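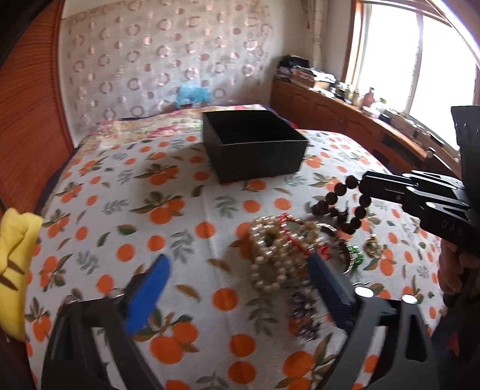 A pile of jewelry and an open black box on an orange-print cloth.

How Subtitles Get Onto a TV Show

Words explained: subtitle, time code, spotting, template, reading speed

A subtitle is a line of text at the bottom of the screen. It tells you what a person in a show is saying. Subtitles are used when the show is in a language the viewer does not speak. A related kind, called captions, also describes sounds, such as a door closing or a phone ringing. Captions are made mainly for viewers who are deaf or hard of hearing.

This explainer covers subtitles for a drama series made in one country and shown in another.

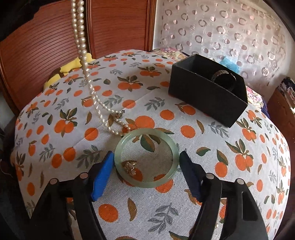

By the Flilico Junior Desk
Dec 10, 2021

What the subtitler receives

A subtitler is a person who writes subtitles. Before work starts, the subtitler is sent a copy of the episode and a script. The copy is often small and a little blurry, and it may have a mark printed across it. The mark makes the copy less useful to anyone who might want to share it before the show comes out.

The script lists every line that is spoken. Actors sometimes change their lines while filming, so the script has to be checked against the sound.

Step one: spotting

Every moment in a video has an address, called a time code. It is written as hours, minutes, seconds and frames. A frame is one still picture. A video is many frames shown quickly, one after another.

Spotting means choosing the time code where each subtitle appears and the time code where it goes away. A subtitle should appear when the person begins to speak. If it comes early, it can spoil a surprise. If it comes late, viewers may not know which person is talking.

Spotters also watch for cuts. A cut is the place where the video jumps from one camera shot to the next. If a subtitle stays on screen across a cut, many viewers start reading it again from the beginning. Where possible, it is made to end just before the cut.

The finished list of time codes is called a template. One template can be used for many languages.

Take the drama series Porken, which has eight episodes. The template for its first episode holds 831 subtitles. Later episodes have more fighting and less talking, and their templates are shorter.

Step two: translating

The translator now fills the template with words in the new language. Three rules make this harder than ordinary translating.

The first rule is about space. A subtitle may have no more than two lines, and each line can hold only a set number of letters and spaces. The text must not cover too much of the picture.

The second rule is about reading speed. People can talk faster than most viewers can read. Programs used for subtitling count the letters in each subtitle and divide by the seconds it is on screen. If the result is too high, the subtitle turns red and the translator has to shorten it.

Suppose a character says, "Well, you know, I was thinking that maybe we should go home now." The subtitle might be, "Maybe we should go home." The meaning is kept and the extra words are dropped.

The third rule is about line breaks. Words that belong together stay together. "The old / house" is a poor break — the reader has to wait for the second line to learn what is old.

Jokes and songs

A joke that depends on two words sounding alike will usually not work in another language. The translator may write a new joke that fits the same spot. Songs are different again. The company that owns a song must sometimes give permission before its words can be translated, and if it does not, the song has no subtitles.

Step three: checking

A second person watches the whole episode with the subtitles on. This person is called a checker. The checker looks for spelling mistakes, missing lines and names that are spelled in more than one way. At Brernik, a subtitling company, checkers keep a shared list of names for each series. The list for Porken includes the town of Pelkonen, which had been spelled two ways in early drafts.

Step four: delivery

The subtitles are saved as a separate file from the video. It contains only text and time codes, so it is very small. When you choose a language from a menu, the player opens the matching file and shows each subtitle at its time code. When you turn subtitles off, the player stops showing them and the video stays the same.

Older films often had their subtitles printed into the picture itself. Those cannot be turned off.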